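Marks on White Surfaces: Project Report
Catriona Haldane
2 comments | 34 shares

Aim

The project looked at how white surfaces in everyday use pick up marks, and how much of a mark stays after ordinary wiping. I chose whiteboards and small white plastic items as they are found in most study rooms and the dirt on them is easy to see.

Method

Boards were laid flat on a table so that no cleaner ran down the surface. Capital letters were written in thin black marker, left for a set time and wiped with a dry cloth. If grey residue could still be seen, the same area was wiped again with Teltine spray. A second set was done with Sesow, which is sold as a paste and takes longer to put on. I used the same cloth type throughout and washed it between boards.

Plastic items were looked at under the ceiling lights, first face on and then along the edges. Smooth faces and patterned sides were recorded separately. I wrote down scuffs, grey patches and fingerprints. Glare was a problem on anything glossy, and I recorded it as "not readable" when it covered the part I wanted to score.

In total 69 areas were scored, of which 34 were on boards. The scale ran from clean to badly marked.
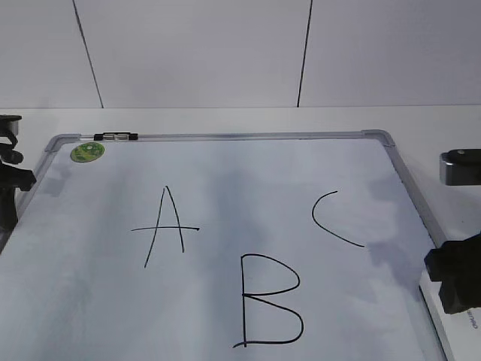 Old marker residue on the board; small dark scuffs on the white face in the next picture. 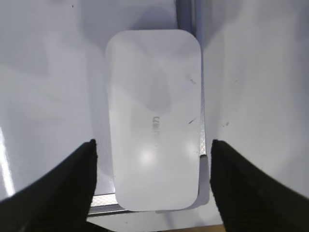
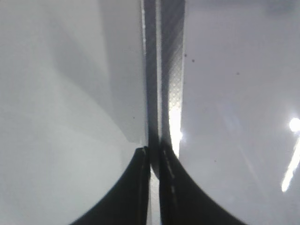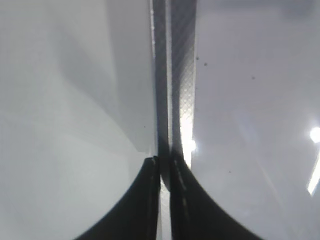
Kenneth Farquharson read the draft and said that residue and scuffs should not share a scale, as marker sits on top of a surface and a scuff may be a scratch in it or material rubbed off something else. He suggested scoring them in separate tables.

I have now done this. It changed the plastic results more than the board results, as several scuffs I had scored as dirt did not move with either cleaner.

Results

Dry wiping took off fresh letters but left grey streaks on older boards. Teltine removed most of the streaks. Sesow removed slightly more, but left a film that needed a second cloth. On plastic, smooth faces were easy to score. Patterned sides were harder, because a thin mark looks much like the pattern.

Still to do

Repeat the board tests with Skustis markers, and score the patterned sides again in daylight.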